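Lollamby Community Help > Home and Office > Furniture care

Cleaning an oiled wooden desk without leaving streaks

Posted by Remzi Dağdelen, March 9, 2025

We share a workroom with several wooden desks and tables, all the same age, finished with hard wax oil. They are wiped at the end of every day with a damp cloth. The surface now looks dull in raking light, and there are curved streaks that follow the movement of the cloth. Stronger cleaner made it worse. The desks along the wall also carry a lamp and a potted plant each, and people clean round them.
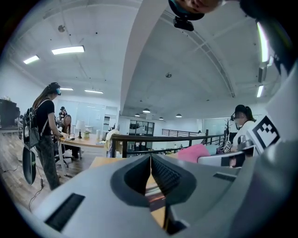
The streaks are heaviest towards the front edge, where hands and forearms rest. I have tried plain water and a general-purpose spray. I would prefer not to sand anything. Is this dirt, worn finish or residue from the spray?

Elleo

Probably residue, but test before you treat it. Put a few drops of clean water on a dull area and on a part that is rarely touched, such as the back corner. Leave both for 5 minutes. If the water beads on both, the finish is sound and you only have a film to remove. If it soaks in and darkens the wood at the front, the oil has worn through there and cleaning alone will not bring it back.

For a film:

Clear the desk completely. Lamps and pots come off, including the saucer. A damp ring under a pot marks oiled wood faster than anything else on a desk.

Dust with a dry cloth first. Grit dragged about under a wet cloth makes fine scratches that look very much like streaks.

Mix a small amount of soap made for oiled wood into lukewarm water. Wring the cloth until it no longer drips.

Wipe with the grain, in straight passes from one end to the other. Lift mouse pads and clean the wood beneath – dust collects along their edges and the covered patch ages to a different colour.

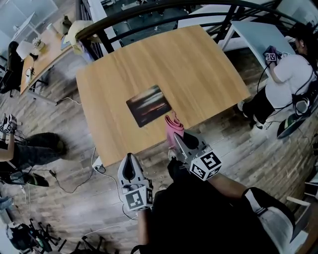 Go over it again with a second cloth and clean water, then dry straight away with a third.

Leave the surface bare for 2 hours before putting anything back.

For worn oil, do all of the above, wait 24 hours, then rub in a very thin coat of maintenance oil and take off the excess. Lay used oil cloths out flat to dry outdoors. They can catch fire if left in a heap.

Eren

Agree with the water test. I would stop using the spray altogether. Wiping every day is also too often for oiled wood, a dry cloth is enough unless something has been spilt.

Wundia

furniture polish worked on mine, but it was varnished so may not be the same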